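Wait Another Few Years for the Laundry, Robot Tester Says

January 5, 2022

The question comes up at every family dinner, said the lead tester at Telitz, a small company that tries out robot hands for stores and home-goods makers. People want to know when they can buy a machine that puts the groceries away and folds the towels.

"I tell them to keep doing it themselves for now," the tester said. "Then they ask what I do all day."

Much of the day goes to shelves. Telitz spent most of December on a stocking trial it calls Skerora, using a hand with separate fingers and a thumb in place of the suction cups found on many warehouse machines. The hand is asked to pick up ordinary store goods, set them on a shelf and take them off again. A suction cup is faster on a flat box, the tester said, but a home isn't full of flat boxes.

The fingertips get more attention than any other part. If they are too hard, a can slides out. If they are too soft, they wear through and have to be replaced in the middle of a run.
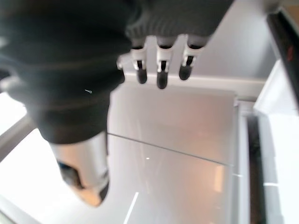 Issue 102

The knit sleeve over the back of the hand draws questions from visitors. Telitz began covering its hands after grit got into the joints on an earlier model, and the tester said the covers have paid for themselves in repair time.

"It's a sock, more or less," the tester said. "We tried fancier things. They split at the knuckles. The knit one stretches, and when it gets dirty we put on a clean one."

Over the Skerora trial the hand made 316 attempts at placing a single item on a shelf. The tester would not give a success rate, saying the setup was changed too often for one number to mean much. Boxes went well from the first week. Bags of rice went badly and are still going badly.

Bottles fall in the middle. A standing bottle with space around it is easy. A bottle on its side can roll as soon as a finger touches it, and the machine then has to look again and start over. A clerk would put out a second hand without thinking about it.

"You'd stop it with your wrist or your elbow," the tester said. "Our machine has one plan for that bottle. If the bottle moves, it needs a new plan, and that takes nearly 8 seconds."

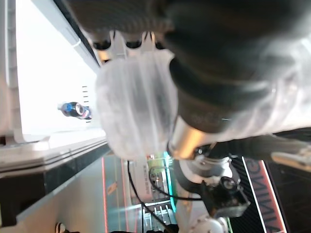

A soda bottle on its side on the white shelf surface, with the covered hand close by.

Clear film is another sore point. Loose plastic catches the light, and the software has trouble telling where an edge is. The tester expects better cameras to help with that, and said a partner firm, Thakur, is working on the vision side.

Asked which chores are closest, the tester named three: moving boxed goods from a cart to a shelf, clearing cups from a table, and sorting returns into bins. All of them could be done in a shop with a person nearby to step in. Cooking is a long way off. So is laundry, where a shirt never lands in the same shape twice.

Store owners tend to ask about cost first. Zovex, a regional grocery chain, has talked with Telitz about a night trial in one store. The plan is to start with cereal and crackers in a single aisle, after closing, with a clerk on duty.

"They asked if the clerk could go home," the tester said. "I said no. Somebody has to pick up what it drops."

The tester does not own a robot of any kind, including a vacuum. There are too many cords on the floor at home, and two flights of stairs.

Telitz plans to go back to bags of rice next month.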